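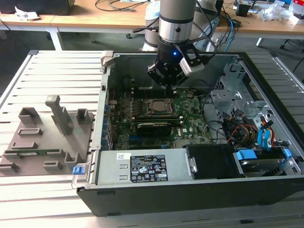 Teleoperation month at Tokeleck has been a cracker! Since June began, Laiba Virk and Shoaib Jadoon have been taking turns at the controls, teaching our arm to work inside an old desktop computer by doing the job themselves, one remote-controlled run at a time. It's fiddly stuff. With the case on its side the gripper has to come straight down past the drive cage and all those coloured cables to reach the motherboard, and your hands learn to slow right down. Laiba has recorded 37 runs so far and Shoaib 31, which makes 68 for the set.

The processor is everyone's favourite part (and the one that makes your shoulders creep up to your ears).

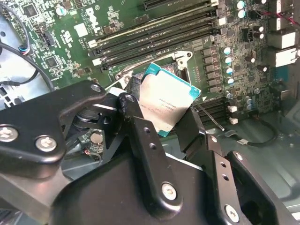 Shoaib's tip is to sort out the tilt while the chip is still above the socket, then lower it in one smooth go. Pauses are fine – the arm learns from those too – but jiggling isn't, so any run with a jiggle gets done again.

Teresa Torres is keen to get more people driving. If you'd like a turn, see her for one of the 2 o'clock practice slots. There are three places in each, no experience needed, and gamers tend to pick it up fast!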